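小型螺旋输送机车间日常维护要点
设备管理部 车间实用提示

本页汇总车间使用小型螺旋输送机、斗式提升机及配套给料装置时的常用维护方法，供操作人员、维修人员及仓储人员查阅。

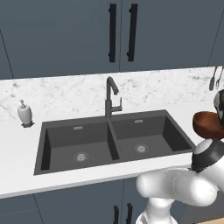

各项要求适用于输送粉料、颗粒料及含少量水分的碎屑物料的设备。输送食品原料、易燃粉尘或腐蚀性物料的，应同时执行相应的专项规程。本页内容与设备随机说明书不一致时，以说明书为准。

一、作业前的准备

打开盖板、检修门或卸料口之前，必须停机、切断电源并上锁挂牌。钥匙由实际进入作业的人员本人保管，不得交由他人代管，也不得留在电控柜上。两人以上同时作业的，每人各挂一把锁。

断电后应在现场按一次启动按钮，确认设备无反应，再将开关复位至停止位置。倾斜安装的输送机，槽内存料可能带动螺旋轴倒转，开盖前须用木楔或专用卡具将轴固定。

工具在作业前逐件登记，收工时逐件核对。螺栓、垫片等小件放入带磁性的托盘，不要摆放在机盖上。

二、吊挂轴承的检查

吊挂轴承位于相邻两节螺旋之间，长期与物料接触，磨损通常先于两端轴承出现。检查时用撬棒轻抬螺旋轴，以塞尺测量轴与轴瓦之间的间隙，并将数值记入设备卡片。间隙超过说明书规定值的，应更换轴瓦，不得以加垫铜皮的方式继续使用。

轴瓦材料应按物料选用。尼龙及超高分子量聚乙烯轴瓦适合干燥、清洁的物料；硬铁轴瓦耐磨，但运转噪声较大，须与经过淬火的联接轴配套使用。两种轴瓦混装在同一台设备上时，应在机壳外侧对应位置作出标记，以免下次领料时出错。

更换轴瓦后先空载运转，手背靠近轴承座外壁感觉温升，不可触碰任何转动部位。听到连续的刮擦声时立即停机，重新校正吊架高度。

三、叶片与机壳间隙

叶片外缘与槽底之间应保持均匀的间隙。间隙过小，叶片会刮伤机壳；间隙过大，槽底积料增多，遇潮后结成硬壳，清理十分费时。测量时沿机身取首、中、尾三处，每处转动螺旋轴半圈复测一次。

叶片边缘磨成刀刃状时，搬运和清理均须佩戴防割手套。局部磨损可以堆焊修复，焊接时应采用对称、分段的方法，防止轴管受热弯曲。焊后用角磨机修平，并检查轴的跳动量。轴管已有裂纹的，不得补焊后直接投入使用，应送专业厂家检验。

Rustham车间的维修班在2号线上采用了一种较为简便的记录方法：用油漆笔在盖板内侧写明测量月份和三处间隙，下次开盖即可对照。各班组可以参照执行，但盖板上的记录不能代替设备卡片。

四、联接螺栓的紧固

节间联接螺栓承受交变载荷，应使用说明书规定等级的螺栓和配套锁紧螺母。锁紧螺母拆下后一律更换，不再重复使用。紧固时使用扭力扳手，分两次拧至规定值，拧好后用记号笔从螺母划线至轴面，便于日后目视检查是否松动。

新设备或大修后的设备，累计运转满300小时应停机复紧一次。螺栓孔已磨成椭圆的，不可换用加粗螺栓了事，应更换联接轴或在轴管端部镶套后重新钻孔。

盖板螺栓和夹扣虽不受力，也不得缺失。缺少夹扣的盖板在运转中会抖动漏粉，地面随之打滑。

五、轴端密封

填料密封应保持微紧状态。压盖过紧会使填料发热变硬，并在轴上磨出沟槽。补加填料时，各圈切口应错开，切口以斜切为宜。旧填料已经发硬的，应全部掏出后重新装填，不要在外侧不断加圈。

输送细粉的设备可选用气封，供气压力按说明书调整，气源须经过干燥。停机时先停螺旋，待槽内粉尘沉降后再关闭气源。

密封处有粉料渗出时，先清扫再观察，不可仅以旋紧压盖处理。渗出的粉料如进入轴承座，应拆检轴承并更换润滑脂。

六、润滑

两端轴承按润滑卡规定的品种和周期加注。加注前用干净抹布擦净油嘴，加注后擦去多余油脂。不同稠化剂的润滑脂不得混用；确需改换品种时，应先将旧脂排净。

减速机换油宜在停机后油温尚未降低时进行，沉淀物容易随油排出。放油螺塞上的磁铁应擦拭干净，并查看附着物。细小的灰黑色粉末属正常磨合产物，出现片状或针状金属屑时，应停用设备并报告设备管理部。

油桶、油枪按油品分别存放，贴注名称。油枪不得放在地面或粉料堆旁。

七、堵料的处理

堵料多由下游设备先停、给料过量或物料受潮引起。处理时先停给料，再停输送机，断电上锁后从卸料端开始掏料。严禁用反复点动的方法强行冲开，此种做法容易造成联接轴断裂或电机烧毁。

掏料使用长柄木铲或塑料铲。用铁棒敲击机壳会使槽体变形，并破坏原有间隙。结块严重的部位可喷少量清水软化，但电机、接线盒和轴承座须事先遮盖，作业后槽体应充分晾干。

恢复运转前，应查明堵料原因并填写在交接班记录中。同一台设备在一个班次内重复堵料的，由班长通知维修人员到场，不得自行调高过载保护的设定值。

八、备件的存放

螺旋节应水平放置，以木架在轴管处支撑，不得以叶片着地。存放时间较长的，每月转动一次支撑位置，并在裸露的加工面涂防锈油。轴承保留原包装，使用前不得拆封。

Grirwood型与Forkitz型输送机的联接轴外径相同而孔距不同，领用时应核对零件标签，不能仅凭外形判断。Galanis仓库的对应货位编号为2,051，两种型号分层存放，退库时须放回原层。

吊带、卸扣与备件分开存放。吊带上有切口、烧痕或标签脱落的，应予报废。

九、记录与反馈

每次检查、换件、换油和堵料处理均应记入设备卡片，写明部位、测量值和经手人。只填写“正常”二字的记录视为无效。

夏季湿度较高，8月应增加一次槽底积料检查，重点查看进料口下方和机身最低处。长期停用的设备，应排空物料后再封盖。

对本页内容有修改意见的，请以书面形式提交设备管理部，由Evdokia Margaritis统一登记。

相关页面：斗式提升机皮带调偏；减速机油品对照表；上锁挂牌操作规程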